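Helow kitchen arm, six months in: a review from the prep bench
By Freya Pearce

We do catering for offices and the odd wedding out of a shared kitchen, and since January we've had a Helow arm on the prep line. Magdolna Szénási, who owns the business, asked me to write up how it's gone because I was the one who argued loudest for it and also the one who swore at it most. I've been a prep cook for a long time. I am not technical. This is what it's like to work beside the thing.

What it does for us is fetch and place. Fruit and veg come up in crates, and the arm picks each piece out, rinses it at the sink and sets it down on the board for whoever is cutting. Then it goes back for the next one. That sounds like nothing until you remember that our Thursday order is usually 141 fruit cups, and that all the bending and reaching used to belong to one person for a whole morning. That person was generally me, and my shoulder had opinions!

Setup took two days. Lilla Farkas from Ammann, the dealer, came in and did most of it with us, and she was terrific – patient, happy to be interrupted, and very firm that we should teach each job in the simulator before letting the arm near real food. The simulator comes with the arm and I'd budget proper time for it. You build your bench, drop in your produce, and run the job as many times as you like.
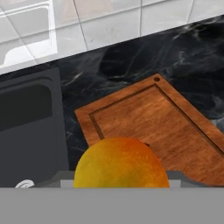

Grip is where I think Helow has really earned its money. You choose a firmness for each kind of produce and save it under whatever name you like, so ours has "soft tomato" and "Fitriani's avocados" in the list. The practice kitchen is good enough to learn this on, too. With the orange held between the two pads over the cutting board, you can judge whether they're meeting it at the widest point, and you've got the sink and the board's juice groove to line yourself up by. Tetteh Sowah, our newest hire, learned the whole citrus job that way at the office desk with a coffee in his hand. By the time he came out to the bench he was calmer about it than I was.

Now, the colour of the work has changed, and I want to be fair about that. I get far more time with a knife. I'm doing the segmenting and the fancy garnish that we used to cut corners on, and I go home less sore. Fitriani Nugroho took over the produce programs and got a pay rise for it, which I'd call the best thing to come out of the whole exercise. She's now the one who decides what order the crates come up in, and she's far better at it than the old whiteboard was.

On the other side, the bench is quieter. We used to have two of us standing there from 6 in the morning, talking rubbish, and now it's often one person and a motor hum. We've started taking our break together on purpose to make up for it. Our hours weren't cut, and Magdolna put that in writing before the arm was delivered. If your boss is looking at one of these, ask for the same.

Gripes. Grapes are hopeless, so don't bother. Leafy herbs are nearly as bad. The pads have to come off for cleaning and the clips are stiff enough to cost you a fingernail. The warning chime is the same for "crate empty" as it is for "I've dropped something", so you have to look up every single time. And it's slow, roughly half the speed of a cook in a hurry, though it never slows down after lunch like I do.

We also trialled the Jellero, which is cheaper and quicker between crate and board. It bruised our pears, and its practice software was a list of menus with no kitchen in it at all. I'd still look at it if you mostly handle potatoes.

Would I go back? Not a chance. I'd like a second one for the dish end, and I've already started on Magdolna about it.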